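Teaching by hand at Landcombe: where we have got to

The teaching bench at Landcombe has been running since February, and several people in other parts of the group have asked what happens on it. This item covers how the work is done, what we have changed and what we still get wrong.

The bench has two robot arms. The two arms are driven from a second pair of handles in the next bay. Whoever is teaching holds the handles, moves them, and the arms follow. Everything is recorded as it happens: the positions of the joints, how far each gripper is open, and the video. One go at a task, from the start position to the finish, is what we call a take. The software that does the recording is Eltadow, which the Vorside office wrote for an earlier project and which we have kept with only small changes.

We also tried teaching directly by hand, with the motors slack and the teacher holding the arm itself. It is quicker to learn and it feels more natural. The trouble is that the teacher's own hands and sleeves end up in the video, and the robot will not have those hands to look at when it works alone. We still use it for setting start positions and for checking how far an arm can reach. For takes, we use the handles.

At the end of last month we had 2,605 takes on the server. Of those, 600 are two-handed, where both grippers have to deal with the same object or one has to hold something steady for the other. The two-handed ones are slower to record and we throw more of them away. A teacher who is good with one arm will often forget the other, and it drifts or sits in the way. The best advice we have is to decide before starting which hand leads, and to keep to it for the whole session.

New teachers get two hours on the handles before anything they do is kept. The first part is just touching things without moving them. After that they pick up a block and put it down, then pass it from one gripper to the other. There is no sense of touch through the handles, so people grip too hard to begin with. Watching the fingers closely helps, and so does going slower than seems sensible. Pauses are fine. A small stop before closing the gripper does no harm, but a long wait while the teacher thinks should be cut or the take done again.

We used to clear the table completely between tasks. We now leave a mixture of small things out on it, and move them between takes. The first model we trained on the tidy table did well until somebody left a pen there, and then it went for the pen. A fuller table makes harder work for the teacher, particularly with cables.

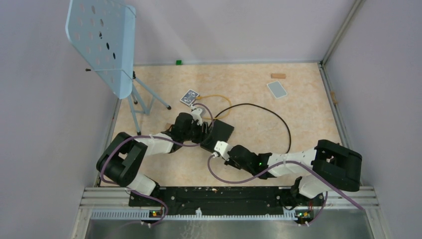

Flat objects are the other difficulty. A block can be taken from almost any side, but something thin has to be approached low and from the edge, and it tends to slide or turn when the first finger meets it. Teachers have been dealing with this in different ways. Some bring the second gripper in as a stop, others push the object until it sits at a better angle. Both are acceptable. Please put which one you used in the notes box in Eltadow, as we would like to train on them separately and compare.

Failed takes should be marked as failed and kept. A take where the object slips and is picked up again is a good one and counts as a success, so long as the teacher carried on without stopping the recording. We have had a number of these deleted by people who thought they had made a mess of it.

The Kawaguchi grippers are due to be tried next. They are a little narrower at the tip and should get under thin things more easily. Old takes will not transfer to them without some work, so the present grippers will stay on until the two-handed set is finished.

Anyone in the group who would like to have a go on the handles is welcome. Mornings are best, before ten, when the bench is usually free. Add yourself to the sheet by the door and allow the full two hours for the practice session.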